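Rostance desk in gloss white: six months of lunches later

I bought the Rostance against my own better judgement. We needed a desk for the back office in Endville, the old one had a leg that wandered, and the Rostance was on special at $459, marked down from $490. A saving of thirty-one dollars shouldn't sway a grown woman, but there you go.

The selling point, if you believe the product page, is the finish. "Wipe-clean gloss" is mentioned four times, once in capitals. I have owned wipe-clean things before. I had a wipe-clean tablecloth that held on to a beetroot stain until it went to the tip, and a wipe-clean pram liner I'd rather not discuss. So I went in with my eyebrows up.

Assembly first, and I'll be quick. Two people, one evening, the usual little bag of bolts. The instructions show the frame upside down in one drawing and the right way up in the next without mentioning that you're supposed to turn it over. Noeline McAlister helped me and we put one rail on backwards. Once it was together it stood square and didn't rock, and it still doesn't. Full marks there, grudgingly.

The top is big enough for a monitor, a keyboard and a plate, and the plate is where the trouble starts. Everyone in our office eats at their desk. I've given up arguing about it. The brochure people seem to picture a single closed notebook and a sprig of eucalyptus, and I'd like to know who works like that.

The cable port is the best thing about the whole desk. It's a long, narrow one with a grey metal lid that sits flush with the top, up the far end and running parallel with the short edge. You can roll a pen over it. My complaint is that crumbs collect in the thin gap where the rim meets the lid, and you need a toothpick or a dry paintbrush to get them out. A cloth goes straight over the top and leaves them where they are. If you're the sort of person who only cleans what shows, you won't mind.

Now the surface. Gloss white hides nothing. Fingerprints show, dust shows by mid-morning if the blind is up, and anything with tomato, curry or chilli in it looks twice as bad as it would on timber. Orange is the worst colour you can get on it. A bit of sauce dragged along by a sleeve gives you a dozen streaks to chase instead of one blob.

I tried it with the cloth I use for everything, one of the stripy purple ones, because I wasn't about to buy the Plunum surface kit the shop wanted to sell me at the counter. A desk that needs its own branded spray isn't wipe-clean in my book.
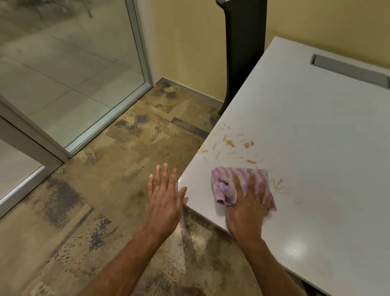
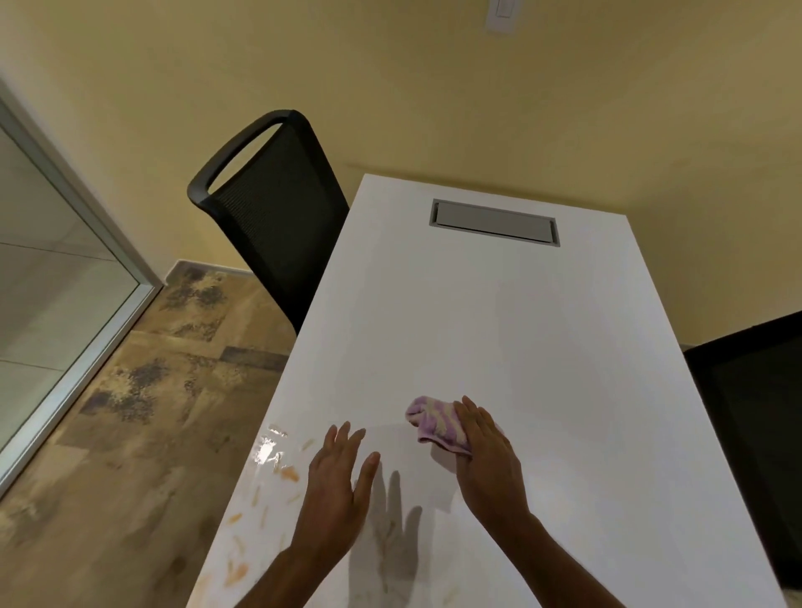 Orange smears on gloss white, and the same sort of cloth any kitchen drawer has in it.

Heather Pomare wrote in after my first post on this desk to say she has had hers for two years and the trick is less water. She uses a barely damp cloth folded in four, turns it to a clean side every couple of passes, then dries off with an old tea towel. In her view most people who complain about gloss tops are washing them like a car, and the cloudy look they blame on the finish is just their own detergent. She also says not to let curry sit overnight, and that she found this out in July with a laksa.

I was ready to disagree with Heather, so I gave her method a fair go for a month. She's right about the water. The folded cloth does a better job than the bunched-up fistful I'd been using, mostly because the bunched one picks up sauce on one fold and puts it back down with the next. She's half right about the detergent. A tiny drop does help with anything oily, but you have to go over it again with plain water or you get a haze that shows up the minute the sun hits the desk from the side.

Where I part ways with her is turmeric. I left a dab of it on a back corner on purpose, one afternoon until the next morning, and there is still a pale mark there. You'd have to know where to look. I know where to look. Bicarb paste took it down a shade and I stopped at that point, as I didn't want to dull the gloss trying to win.

Scratches: fewer than I expected. There are some fine ones where the keyboard slides back and forth, and one proper one from the base of a mug. Don't go near it with the green side of a sponge. The leaflet says so too, on the back, in very small print.

Glare is the other thing I'd warn you about. With a light overhead you get a bright patch on the top that sits exactly where you want to put a piece of paper. I've ended up with a felt mat over that part, and it bothers me a little that I paid for a shiny desk and then covered the shine.

I did look at the alternatives. The Sutcliffe in matte white is $903 for much the same size, and it's a nicer object, no question. But I borrowed a seat at one for an afternoon and matte has its own problem, in that greasy marks go dark and need proper rubbing. There's a Sutcliffe with a sit-stand frame at $1,754, and for that money I'd want it to make the lunch.

So would I buy the Rostance again? For a spare room or a tidy person, yes, at the sale price. For an office full of people who eat noodles over the keyboard, I'd think about the grey top, which the shop says is the same finish and which I haven't tested. I'd take "wipe-clean" to mean "will clean up if you get to it the same day and do it properly", and I'd skip the kit.

Three and a half stars. The half is for the cable port, and it would have been a whole one without the crumbs.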